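Living Smaller, and Liking It

15 July 2019

Last issue I wrote that I'd given up my smartphone for everything but calls, and wow, did you people write back! I have 71 letters and emails in a folder on my desk, and I've read every one. Hélder Pacheco wrote four pages by hand, which I loved, mostly to tell me I should have done it years ago.

A lot of you asked the same thing: doesn't it cut you off from the world? I can only speak for my own house, but I've talked to more people since spring than I did in all of last year. I walk over to Tavares for coffee and end up staying until they stack the chairs. I know the names of the kids on my street (and their dogs).

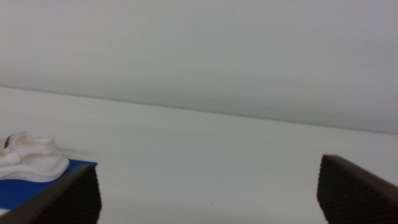
The money side surprised me too. Once the phone went in the drawer I quit paying for Fliltero and a couple of other subscriptions, and I stopped buying things at midnight. We're $2,000 ahead of where we were last October. My wife wants to put it toward the roof. I want a canoe - we're still talking.

Tomás Falcão, who is 52 and works in an office in Bosten, asked how a person does this when the boss expects an answer at nine at night. Good question, Tomás, and I don't have a perfect answer. Start with supper. Turn the thing off for that one hour, and tell your boss ahead of time that you're doing it. Mine grumbled for a week and then started doing it himself!

You can't bring back the old neighborhood all at once, but you can sit on your front steps tonight and say hello to whoever goes by.
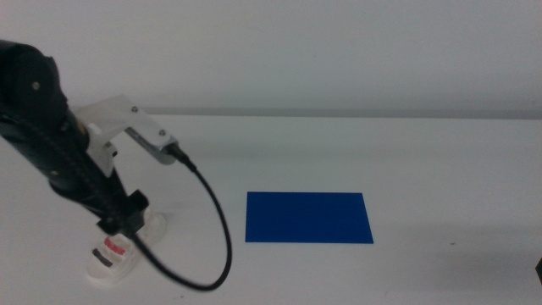 A black robotic arm over a white tabletop.

Keep the letters coming. Next time: 9 readers on going without TV.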